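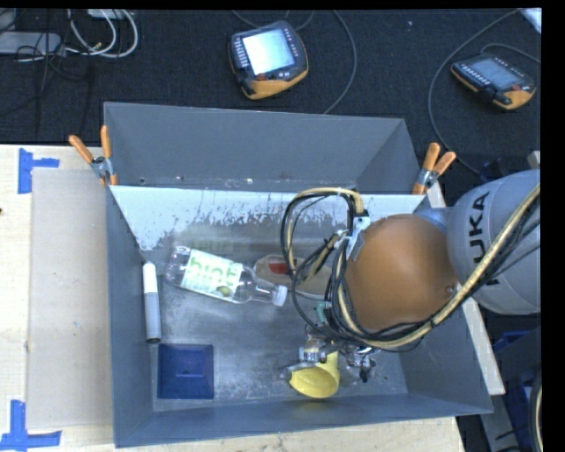
Pelkonen Stacking Cup, 300 ml
Item no. 824
In stock - leaves our Pescombe warehouse in 7 working days

A cup. It holds drinks. We have tried to write something more stirring than that for several years and the cup has resisted every attempt.

The Pelkonen is the plain one in our range, made for canteens, church halls, summer camps and families who have given up on matching glassware. It is molded in one piece from polypropylene, with a rolled rim that's kind to lips and teeth and a wide foot that makes it fairly hard to knock over. Children will find a way. Children always find a way.

Colors

Yellow, brick, slate, and a green we used to call Meadow until customers wrote in to say it looked like a hospital. It is now called Green. Yellow outsells the other three put together, and we suspect this is because it can be spotted in long grass.

Stacking

Cups nest with a small gap between them, so a stack comes apart with one hand and you won't be standing at the tea urn wrestling two of them like a stuck jar lid. The older Pelkonen, sold until February, had no gap. If you own those, a splash of warm water down the side usually frees them. Old and new cups will sit inside each other, but grudgingly, and the stack leans.

Washing

Top or bottom rack, home or commercial dishwasher. Load them upside down at a slant or the foot collects a puddle, which will then go down your sleeve. Tomato soup will tint the slate and the green a little over time. On the brick you'd never know.

Microwave: fine for warming milk. Please don't try to cook an egg in it. We had a letter.

Specifications

Capacity: 300 ml to the brim, less if you intend to walk anywhere
Weight: light enough that the wind will take an empty one
Material: polypropylene, no coating
Handle: none (see the Sirkia mug if you need a handle)
Sold in: single cups, sleeves, or the hall case of 208

Why 208? That's how many fit in the carton. We asked the carton people for a rounder number and they sent us a price.

Goes with

Arkska tray, which carries a decent crowd of cups and has a lip all the way around. The lip is the reason to buy it.
Sirkia mug, same plastic, same colors, plus a handle. It does not stack well. Handles don't.
Pelkonen lid, fits this cup and the old one. Snaps on firmly - keep it level when you pull it off, especially over a laptop.

Returns

Unused cups can come back in any condition you'd be willing to drink from. Opened hall cases are accepted if the cups are all there. Please don't send them loose in a garbage bag, as the post office has opinions about that and they take them out on us.

Mixed-color cases can be ordered, but the mix is whatever is nearest the packing bench. Ask for a particular split in the order notes and we'll do it for a small fee, shown at checkout.

Page last updated Aug 15, 2025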